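Chapter 4
Building the Arm: Parts, Bench and First Fit

By this point you have a drawing and a parts list. This chapter covers the build of a small desktop arm, the Kurkix, from opening the packets to the first powered move. It was written up from a build by Zinash Gidey and Wubit Hailu in the shared workshop at Stikdale, over several evenings and one long Sunday.

The Kurkix has four joints, each driven by a hobby servo. The whole job can be done with hand tools. Most of the trouble in a first build comes from small parts getting mixed up - spacers that look alike, screws one size apart, a pin left in its wrapper and thrown away.

Work on a clear, light-colored surface if you can. Open one packet at a time and check the contents against Table 4.1. Fit every joint dry before you use any glue. A joint should turn under light finger pressure and stop where the drawing says it stops.

Section 4.1 deals with sorting and dry fitting. Section 4.2 covers the servos, and Section 4.3 the wiring. The control program is left for Chapter 5.

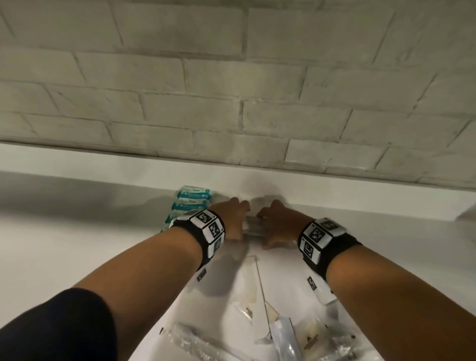
When should the servo horns be screwed on?
After each servo has been powered and set to its center position, as described in Section 4.2.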